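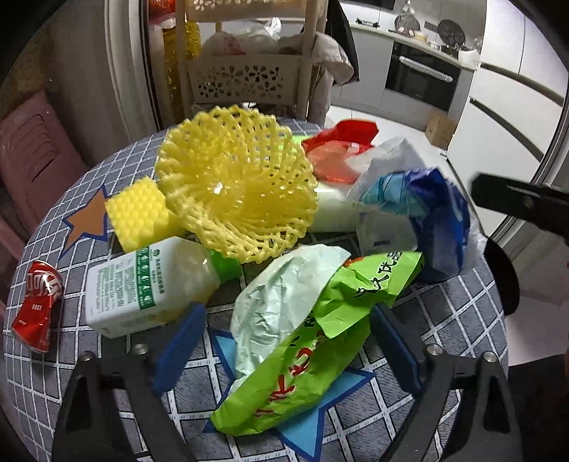
Figure 3. Mixed household packaging on a covered table, including a green plastic snack bag, a yellow foam mesh fruit net and a kitchen sponge.

4. Growing the fungus on brewery grain

4.1 Why spent grain?

Brewer's spent grain is a wonderful material to work with, and we were surprised by how little of it is used for anything but cattle feed. It leaves the mash tun soft, full of fiber and still carrying a good deal of protein. It is also produced close to towns, in the same spot, week after week, so a small plant beside a brewery could take it in before it has time to sour. Earlier work at the Hadach pilot site (Śliwiński and Ding, internal report) had shown that the grain could feed a filamentous fungus with very little added to it. What the earlier work left open was whether the fungus would do as well on grain from different brews, and that is the question we take up in this section.

We worked with two suppliers. The Fomstead brewery makes mostly pale beers and sent us grain that was light in color and finely milled. The Hou brewery makes darker beers, and its grain came coarser, with more roasted husk in it. We had expected the roasted husk to slow the fungus down, and Xuelian Tang had gone so far as to plan a washing step for it. As Section 4.3 shows, the washing step was dropped.

4.2 Setting up the trays

All growth took place in shallow steel trays in the warm room at Rotiswood. Each tray was filled by hand, leveled with a scraper and steamed before the starter culture went in. We used 60 trays in all, half with Fomstead grain and half with Hou grain, and every tray was given the same dose of culture from a single batch prepared by Guilan Liao. The room was held at a steady temperature with moist air moving slowly across the trays. Trays were moved to a new shelf position every morning, so that no tray spent the whole run next to the air inlet.

Water turned out to matter more than anything else we could adjust. Grain straight from the press holds too much of it, and the fungus then grows only as a thin skin on top, with a sour, poorly aired layer underneath. Pressed a second time, the same grain opens up and the threads run right down to the steel. We settled on a moisture level of 60 percent by weight for both grains. The Hou grain reached this with one extra pass through the press, while the finer Fomstead grain needed two and had to be broken up afterward with a fork. We tried a kitchen ricer for this as well, with poor results.

Samples were cut from the middle and from one corner of each tray, dried overnight and ground. Protein was measured on the dried powder, and fiber on a second portion of the same powder. Brodie Te Moana ran all the protein measurements without knowing which brewery a sample had come from. The key linking sample codes to trays was kept by Waldemar Śliwiński and opened on 14th June, after the last result was in.

4.3 What grew

Both grains gave a firm white mat that could be lifted from the tray in one piece. This was a real pleasure to see after the patchy growth of our first trials in January! The mats on Hou grain were ready after 40 hours. Those on Fomstead grain lagged behind, and we left them in the room until they could be lifted without tearing. We think the coarser particles let more air through, and that this outweighs any harm done by the roasted husk. The color of the grain had no effect that we could find.

Protein rose in every tray, and corner samples agreed well with middle samples except in 5 trays, all of them Fomstead, where the corners had dried out and growth had stopped early. We have kept these trays in the results. Leaving them out would make the Fomstead grain look better than a plant operator would find it in practice, and drying at the corners is just the kind of trouble such an operator will meet.

Fiber fell in both sets, more clearly in the Hou trays. The fungus seems to take the softer part of the fiber first and leave the husk nearly whole – under the microscope the husk pieces are wrapped in threads but still have sharp edges. For a food product this may be welcome, as the husk gives the mat some bite. For a feedstock meant to be broken down to sugars, it means a good share of the energy is still locked away at harvest, and a second organism may be worth adding. Yaqin Ding has begun trials with a mixed culture on the Hou grain, starting from the same tray depth and moisture level used here.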